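Nimbridge Sorting Bench
For small packing rooms, kitting rooms and repair shops 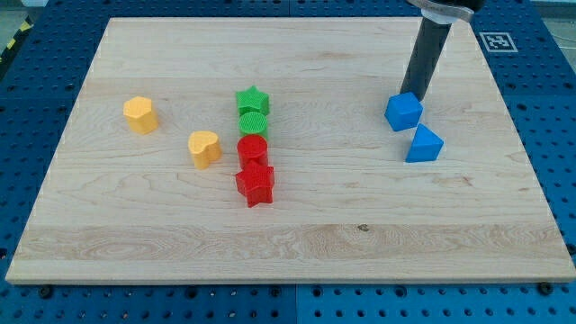
Shape blocks on the maple board, with the arm at the blue cube.

If you've ever spent a whole shift picking little parts out of one tray and setting them down in another, you'll know the feeling in the neck and shoulders that goes with it. The Nimbridge Sorting Bench was drawn up with that job in mind, and with the people who do it. It's a bench-mounted arm for light, repetitive sorting and placing, and it sits in an ordinary room among ordinary benches, with someone nearby who knows the work.

We start every new crew off on plastic shape blocks. They're cheerful, they don't mind being dropped, and the colours make it easy to talk about what the arm ought to be doing ("green star, then green cylinder, then the red ones"). Most people are comfortable giving it a job of their own by the second afternoon, and from there you can move on to your own parts whenever you like.

What changes for your crew

The first site to take a bench was Sultside, a parts and repair outfit with 6 people in the kitting room. Esperanza Mateos runs that room, and she was quite frank with us in April that her crew were worried about their hours. Fair enough, too! We sat down with them before anything was bolted in place, and the agreement they came to was that everybody kept their hours and the sorting time went into checking and customer repairs, which had been piling up for ages.

"I used to go home and not want to pick up a fork," Roy Bloxham told us. He did the small-parts trays for years and now looks after the bench in the mornings, setting out the work, changing over jobs and clearing the odd piece that has landed crooked. He'd still like it to be a bit quicker on the changeovers, and we're working on that with him.

It won't suit every room. If your parts are soft, tangled or different every single time, a pair of hands is still the better choice and we'll tell you so when we visit.

What you get

Bench with perforated blue top
Arm, mounting bracket and controller
Maple work board, bolted down along its edge
Printed position markers
Starter set of shape blocks
2 days of training at your place, for the whole crew and not only the supervisor
Hazard tape for marking the floor

Good to know

Allow about 400 mm of clear space behind the bench so you can get at the cables without crawling. The bench top is 2000 mm long. The maple board can be wiped with a barely damp cloth, but please don't soak it, and if yours gets knocked about we'll happily send another. No two have the same grain, so don't be surprised if the new one looks quite different from the old.

Visits and orders

Ramiro Ibarra looks after site visits and is glad to come out for a cup of tea and a look at your room before you've decided anything. For spare boards, blocks and brackets, ask for Rocío Cuesta in the parts office. Bookings for the next round of training close Fri 20 June.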